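3 借还记录与家庭内的停留

3.1 研究地点与借用办法

本节讨论容器离开店铺之后、归还之前的一段时间。前文已经说明，多数关于可重复使用容器的研究以店铺或回收点为观察单位，容器一旦被带回家，记录就中断了，直到它再次出现在归还口。中间这一段通常只以“在外天数”一个数字表示。我们认为在外天数包含几种不同的情形，合并计算会影响对损耗的估计，也会影响店铺对备用数量的判断。

调查在Idby进行。Idby是一个以老式住宅为主的片区，楼房不高，多数住户厨房狭窄，餐桌兼作备菜、记账和孩子写作业之用。片区内有一家散装食品店，店名Naseri，出售米、豆类、面粉、干果、食用油和少量洗涤用品。店铺的散装货品大部分来自Famport批发市场，每周送货，具体时间随季节变动。容器借用由一个名为Prernex的项目管理，项目与店铺共用柜台，但账目分开。

借用办法很简单。顾客登记后可以在购买散装货品时借用容器，不收押金，归还时不要求清洗干净，只要求倒空。每件容器底部有编号，借出和归还时由店员录入。项目没有规定归还期限，店员也不打电话催还。这一点与多数押金制项目不同，也是我们选择该地点的主要理由：没有期限和押金的情况下，归还时间更多地反映家庭内部的使用安排。

容器分为高桶、浅盒和小罐三类。高桶主要装米和面粉，浅盒主要装干果和豆类，小罐装香料或洗涤粉。项目开始时投入流通的容器近400件，其后有少量补充，补充的容器沿用同一编号体系，在分析中未作区分。颜色由供货批次决定，与用途无关，店员和住户却常常用颜色来称呼容器，访谈中“黄的那个”“白的大的”一类说法很多，编码时需要对照借用记录才能确定所指。

3.2 资料来源

资料有三部分。第一部分是Prernex的借还记录，覆盖九个月，清理后得到975条有效记录。清理时删除的主要是重复录入和编号缺失的条目。店员在繁忙时段有时先借出、后补录，补录时间晚于实际借出时间，这类条目保留，但在计算停留时间时只精确到日。

第二部分是入户访谈。我们从登记借用的家庭中联系了一部分，最终有90户接受访谈。访谈一般在厨房或餐桌旁进行，请受访者说出家中现有的借用容器放在哪里，装着什么，打算什么时候还。受访者往往边说边打开柜门，这时的谈话比坐着回答问题时具体得多，因此访谈提纲后来作了调整，把查看柜子提到了最前面。

第三部分是对店铺整理工作的观察笔记。归还的容器在后间清点、检查盖子和边缘，再送去清洗。笔记由Nidia Villanueva记录，访谈编码也由她先行完成，再由另一名作者复核。两人意见不一致的片段单独列出讨论，讨论后仍无法归类的放入“其他”，在下文的分析中不使用。

3.3 容器的形状与家庭存放

访谈中最常被提到的是形状。住户对容量的估计并不准确，许多人说不出家里的高桶能装多少米，但都能说出它放不放得进某一层柜子、能不能横着塞进冰箱门、盖上盖子之后能不能再摞一件。容器能否放进已有的空位，基本决定了它是作为临时包装，还是变成家里的一件储物用具。

圆角的容器容易清洗，这一点住户和店员的看法一致。面粉和细糖容易积在直角处，干了以后要用筷子或刷子去刮。圆角也有不便，几件并排放在抽屉里时，角与角之间会留下空隙，零碎东西掉进去不好取。有住户在空隙里塞进橡皮筋和夹子，后来把整个抽屉都改成了杂物抽屉，借用容器也就留在了里面。

边缘凸起与否影响叠放。边缘凸起的容器空着时套在一起比较稳，装了东西再摞就要看盖子。盖子丢失的容器大多不再装食物，改装针线、电池、药盒，有的放在水池旁边接东西。按照店铺的记录，这些容器属于“借出未还”，住户却很少认为自己欠着店里东西，有人在访谈进行到一半时才想起它们是借来的。

图1 浅黄色模制容器，圆角，边缘略微凸起，内部中空
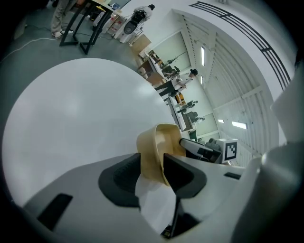
住户为什么会把借来的容器留在家里很久？

主要是容器在家里有了固定的用途和位置，还回去就要另找一件东西来替代。在访谈中，单纯忘记归还的情况也有，但多数发生在搬家或家人长期外出期间。

固定用途的形成通常不经过明确的决定。受访者很少说“我决定用它来装什么”，较常见的说法是“就一直放在那里了”。米桶是典型的例子。第一次借用时，高桶里的米吃完，桶应当归还，但下一次买米时住户常常带着空桶到店里直接续装，桶没有进入归还流程。店员对续装的处理前后不一，早期会先录入归还再录入借出，后来为了节省时间只记一次购买。于是同一件高桶在记录上显示为长期未还，事实上它每隔一段时间就回到店里一次。

续装应当算作归还还是继续借用，项目内部有过争论。从损耗的角度看，续装的容器仍然受店员查看，破损能够及时发现，与归还接近。从周转的角度看，容器始终占用在一户人家，别人借不到，与未还接近。我们在分析中把续装单独列为一类，不并入任何一方。能够从购买记录中确认的续装主要是高桶，浅盒很少续装，小罐几乎没有。

3.4 三种停留

根据访谈和记录的对照，我们把容器在家庭中的停留分为三种：用完即还、循环续装、转作他用。三者在记录上都表现为一段在外时间，长短有重叠，仅凭天数无法可靠地区分。

用完即还的容器在家里往往没有固定位置。它们被放在灶台边、门口的鞋柜上，或者仍旧装在买东西时的布袋里。一些住户特意不把里面的食物倒进自家的罐子，吃完后直接把容器放回布袋，下次出门顺手带走。布袋挂在门后的家庭，归还普遍较快。布袋收进柜子的家庭则容易连同容器一起忘掉，等到换季整理时才翻出来。有一户人家在November整理冬被时找出三件浅盒，其中一件的编号在店铺记录中已经注销，项目后来恢复了该编号。

循环续装的容器位置最固定，通常在柜子最下层或者水池旁的地面上。住户对这类容器照看得比较仔细，会擦外壁，会在盖上贴纸条写米的品种。纸条给店铺的清洗带来一些麻烦，胶痕要用油擦掉，店员曾经建议住户改用夹子，效果有限。

转作他用的容器散布在厨房以外。访谈中见到的用途包括放纽扣、放钥匙、放孩子的蜡笔，也有一户用小罐育苗。住户归还这类容器的意愿并不低，当访谈者提到店铺缺少浅盒时，有几位当场把东西倒出来，请访谈者带回去。访谈者没有代收，只请他们方便时送回店铺。我们事后查对记录，这几户中有人很快归还，有人直到调查结束仍未归还。由于访谈本身可能促成归还，受访家庭在访谈之后的记录在比较时单独标出。

需要说明的是，一件容器可以在三种停留之间变化。较常见的路径是先续装，盖子丢失后转作他用。反方向的变化也有，例如孩子上学后蜡笔收走，空出来的浅盒又被带去买豆子。我们按照访谈时的状态归类，不追溯此前的用途，因此各类之间的比例只能看作某一时点的分布。

3.5 餐桌与整理的场合

容器重新回到归还流程，往往需要一个把东西摊开来看的场合。在Idby的住户家中，这个场合多半是餐桌。柜子里的东西先搬到桌上，擦过柜板之后再放回去，借用容器在此时被认出来的机会最大。受访者回忆起归还的缘由，常常会提到一次这样的整理，有的是为了除虫，有的是为了给新买的电饭锅腾地方，还有的是亲戚要来住。

桌子的形状对整理方式有影响。方桌有边可以依靠，住户倾向于沿着桌边分堆，要留的一侧，要还的一侧，界限比较清楚，也容易保持到第二天。圆桌没有明确的侧边，东西围着人摆开，双手能够到的范围近似一个弧形，远处的一半往往空着，或者由另一个人站到对面使用。两个人同时在圆桌上整理时，分类标准需要说出来，否则很快就混在一起。一位受访者说，她和母亲在圆桌上分过一次干货，分完发现两个人都把空罐放到了对方那一堆里。

店铺后间的清点台也经过类似的调整。最初使用的是旧货市场买来的圆桌，归还的容器堆在中间，店员围着桌子检查，盖子与盒身经常配错。后来换成靠墙的长台，盖子在左，盒身在右，配错的情况减少，但只能容下两个人并排工作，送货当天会显得拥挤。店员对两种桌子的评价不同，年长的几位更习惯圆桌，认为说话方便，检查时遇到拿不准的裂纹可以递给对面的人看。

手臂的伸展范围在访谈中没有被直接问到，是从笔记里整理出来的。坐着整理的人很少使用桌面中央以外的部分，站着整理的人会前倾，把远处的东西拢过来。年纪较大的住户多坐着整理，一次只取出一层柜子的东西，因此整理分成几天完成，容器被认出来以后还要在桌上或椅子上停留一阵。这段停留不长，却容易中断：桌子要用来吃饭，东西被挪到别处，准备归还的容器有时又跟着其他杂物一起回到柜子里。

我们没有足够的材料比较桌子形状与归还时间的关系。受访家庭中方桌与圆桌的分布和住房面积有关，面积又与柜子数量有关，几个因素难以分开。此处只记录整理场合的存在及其对归还的中介作用，供后续研究参考。

图2 圆桌旁的俯视角度，双前臂向前伸出

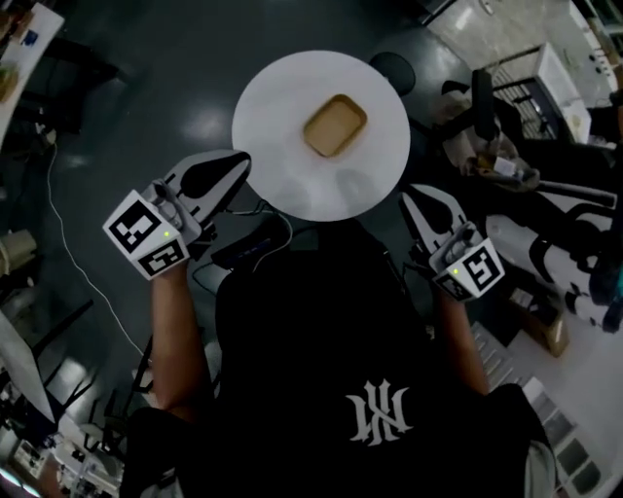

3.6 对损耗估计的影响

Prernex在内部报表中把超过一定时间未归还的容器计为损耗，并据此订购新容器。按照上文的分类，这一做法把循环续装和转作他用都算了进去。循环续装的容器仍在承担原来的功能，住户如果没有这件高桶，就要再借一件或者使用塑料袋。把它计为损耗，会高估项目的实际损失，也会使订购偏向高桶，而店铺经常短缺的是浅盒。

店员对短缺的判断与报表不一致，他们依据的是货架上还剩几件、顾客有没有空手回去。观察笔记中有几次店员临时把自己午饭用的盒子拿出来应急，这些盒子没有编号，也就没有进入记录。在报表上，当天的借出数量看起来正常，短缺没有显示出来。

我们建议在录入时增加“续装”一项，由店员在购买散装货品时勾选，不需要扫描编号以外的操作。试用期间，店员反映勾选本身不费时间，困难在于顾客有时带来的是自家的桶，外形与借用的高桶相近，需要翻过来看底部。装满之后再翻看很不方便，所以查看必须在称重之前完成，柜台的顺序也要相应改动。称重、查看、装货三步的先后，店里试过不同的排法，目前采用先查看再称空桶的顺序。

转作他用的容器是否应计为损耗，取决于项目的目的。如果目的是减少一次性包装，容器在家中装纽扣对此没有贡献。如果把延长物品使用时间也列入目的，则另当别论。项目负责人倾向于前一种理解，但不主张催还，理由是催还会减少登记人数。在访谈中，部分住户也表示，如果店里打电话来，他们会还，但之后可能不再借。另一些住户则希望店里提醒，最好是在购物小票上印出尚未归还的件数。

3.7 资料的局限

借还记录依赖人工录入，早期的编号磨损较快，底部数字难以辨认时由店员凭印象补写，错误难以完全排除。接受访谈的家庭是自愿参加的，其中经常光顾Naseri的顾客偏多，很少光顾、借过一次就没有再来的家庭基本没有联系上，而未归还的容器有相当部分在这些家庭。对转作他用的描述因此可能偏于温和，丢弃和遗失的情况在访谈中提到得很少。

访谈时由受访者指出容器的位置，没有被想起的容器不会出现在笔记里。我们在访谈结束前出示该户借用记录上的编号清单，请受访者再找一遍，部分家庭因此又找出一两件，多在冰箱顶部或阳台。清单出示前后找到的容器分别登记，下一节的分析只使用出示清单之前的结果，出示之后的结果列入附表。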